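4. Cómo meter los botes y los cables en una caja reutilizada

Si has llegado hasta aquí es que ya tienes la ropa doblada (apartado 3) y te queda lo peor: esa mesa llena de frascos, tapones, cargadores y cosas sueltas que no son de nadie y son de todos. Yo hago siempre esta parte al final, con un café al lado y sin prisas, porque cuando la hago deprisa acabo con champú hasta en el pasaporte. El método lo fui puliendo en mis idas y venidas entre Drinduleck y Reuter, y lo comparto tal cual, ¡manías incluidas!

Lo que necesitas

Una caja de cartón abierta por arriba. A mí me encantan las de fruta o las de bebidas, que son bajitas y dejan ver lo que hay dentro.
Bolsitas con cierre, un trapo viejo y un rollo de cinta.
Una mesa que puedas ocupar un rato largo. Si es la de comer, avisa en casa.

Pasos

1. Pon la caja en el centro de la mesa, con el lado largo hacia ti. Repasa el fondo con la mano: si notas que cede, pégale 2 tiras de cinta por debajo, en cruz.

2. Saca todo lo pequeño y déjalo a la vista alrededor de la caja. Todo, también lo que te dé vergüenza (yo tengo una colección de tapones huérfanos que no pienso explicar).

3. Empieza por lo rígido. Los envases de cartón van de pie en un extremo y hacen de tope; luego entran los botes altos, tumbados o de pie según la altura de la caja.

4. Aprieta cada rosca antes de meter el frasco. En los pulverizadores, mira si la boquilla tiene posición de cierre y gírala. Si no la tiene, bolsita y a correr.

Nota: los botes medio vacíos engañan mucho. Pesan poco y te fías, pero sueltan líquido igual que los llenos.

5. Deja los adaptadores y los cargadores fuera hasta el final. Yo los reviso uno por uno, con la caja de colores ya medio llena en el centro de la mesa, los cables todavía hechos un lío a la izquierda y la maleta rosa esperando detrás. 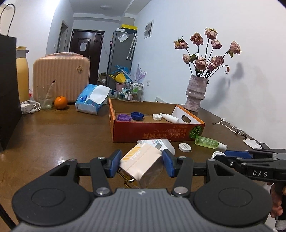
Ingeborg Kleinschmidt me escribió en mayo que ella lo hace justo al revés: primero los cables, enrollados y en el fondo de la caja, y encima los botes, porque así los cables amortiguan los golpes. Decía también que el adaptador lo lleva siempre en el bolso, que ya le tocó una noche en Plekamier con el móvil muerto y la caja enterrada debajo de tres maletas.

Lo del adaptador en el bolso se lo he copiado, qué remedio. Lo de los cables debajo de los botes, no: basta un tapón mal cerrado para que el enchufe se dé un baño. Si aun así prefieres su sistema, mete los cables en una bolsa con cierre y ponle el trapo encima.

6. Enrolla los cables de uno en uno. Nada de apretarlos alrededor del cargador – se doblan por la base y luego cargan solo si los sujetas con el dedo, seguro que sabes de qué hablo. Un lazo flojo y una goma del pelo, perfecto.

7. Rellena los huecos con los tapones sueltos, el paquete de pañuelos y lo que tengas blandito. La caja está bien cuando la mueves un poco y no suena a maraca.

8. Escribe en un lateral lo que lleva. Con «baño + cables» vale.

Precaución: no metas en la caja nada de comer. Una naranja olvidada debajo de un bote de limpiador no se la come ni el más valiente, y además deja el cartón blando.

Precaución: los frascos de cristal y la cerámica no van aquí. Los jarrones con flores secas los llevo yo en la mano, en una bolsa de papel con asas, y viajan en mi regazo todo el camino.

Si algo no cabe

Saca primero lo que esté casi acabado y gástalo estos días. Después mira los envases grandes: una crema se pasa a un tarrito en un minuto. Yo uso los de Jellura, que cierran bien, aunque la tapa es tan lisa que con las manos mojadas no hay manera de abrirla. Y si todavía te sobra media mesa, coge una segunda caja pequeña antes que forzar la primera. Las solapas tienen que cerrar sin empujar.

El paraguas y la botella de agua quedan fuera a propósito. Van colgados de la maleta o en la mano, y los vemos en el apartado 5, con las bolsas de última hora.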